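Printing your first lino cards at home

I've been making lino cards for years and I still get a little thrill peeling back the first print! If you can draw a leaf you can do this, and you can have a stack drying on the shelf by Monday night.

What you'll need

A piece of soft lino, a cutter with a small V blade and a wide U blade, a roller, water-based block ink, a sheet of glass or smooth plastic for rolling out, blank cards and an old wooden spoon. My roller is a hand-me-down from Glenys Sedgwick, who ran the May print mornings at Flodside and got me hooked in the first place.

Set yourself up somewhere you can leave things spread out for an afternoon. Keep the cards well away from the ink. I learned that one with a packet of 38.
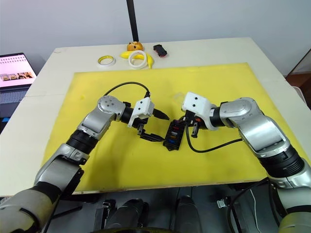
Draw and transfer

Sketch your design in soft pencil, lay it face down on the lino and rub the back firmly with the spoon. The picture will print in reverse from how it sits on the block, so this little flip puts it the right way round again. Very handy for lettering!

Cut away the white bits

Start with the V blade and outline every shape. Push away from yourself, keep your other hand behind the blade, and turn the block to follow a curve. Then swap to the wide blade and clear the background. A few stray ridges are fine - they give the print that lovely handmade look.
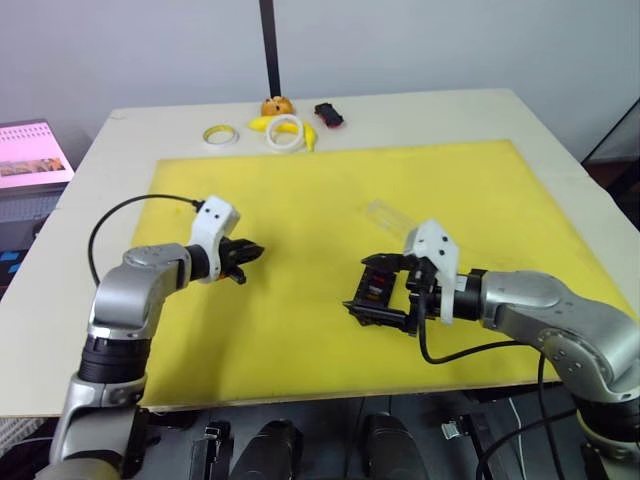 Ink should go on thin. Squeeze out a line as long as your roller, work it up and down and side to side until it makes a soft hissing sound, then roll it over the block in two or three light passes. I like to do this on a large covering in one flat colour, like the big yellow one spread over the white tabletop, as dark crumbs of lino show up against it and you can wipe them off before they get into the ink.

Take the print

Lower the card onto the block and rub the back in small circles with the spoon, working out to the corners. Lift one edge for a peek. If it's patchy, lay it back down and rub a bit more. Then peel the whole thing off slowly and enjoy it!

Leave the cards to dry overnight and wash the block in cool water with a soft brush.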